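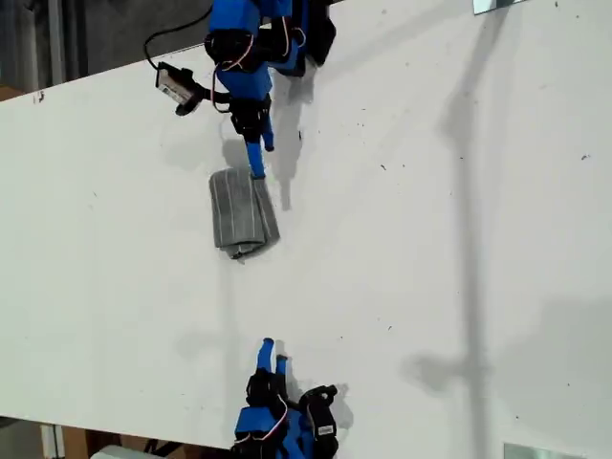

Tuesday, towel cell. Rewriting the bench rules before the Semple people come through, old sheet is two pages and no one reads past the first half.

What stays:

- E-stop check at start of shift, both arms, pressed for real. Write it in the log.
- **One person in charge of both arms.** No splitting left/right between two people.
- Hands off the table while either arm is enabled. Fixing a bad fold counts as reaching in. Disable, fix, step back, enable.
- Speed cap stays on during teaching. Orkau profile only, no local copies.

Changed: wipe-down. Was once a day, now before every block of runs. Lint and specks on white end up in the data, and Wornov bounced 683 of our 3,819 clips last round with "surface debris" on most of them. Fair enough. Lint roller first, then dry cloth, no spray with the arms powered.

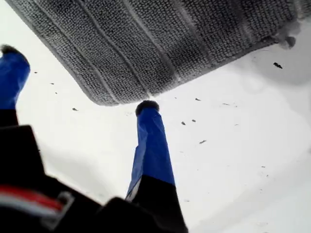 Fingertips: look at the tips and the blue on the fingers at each wipe-down. Lifted edge = stop and redo, dont press it back down and carry on. Same for any wire that can reach the fabric. Tie it back before the next run.

Approach to hem: come in low, pause, then close. Tultard sheet says pause is optional, ours says required. Keep ours.

Open:
- who signs off when the cap is lifted for demos?
- run 784 logged with no operator initials, leave it out of the set til we know
- need 2 more log binders

Print new sheet, one side only, tape it by teh enable switch.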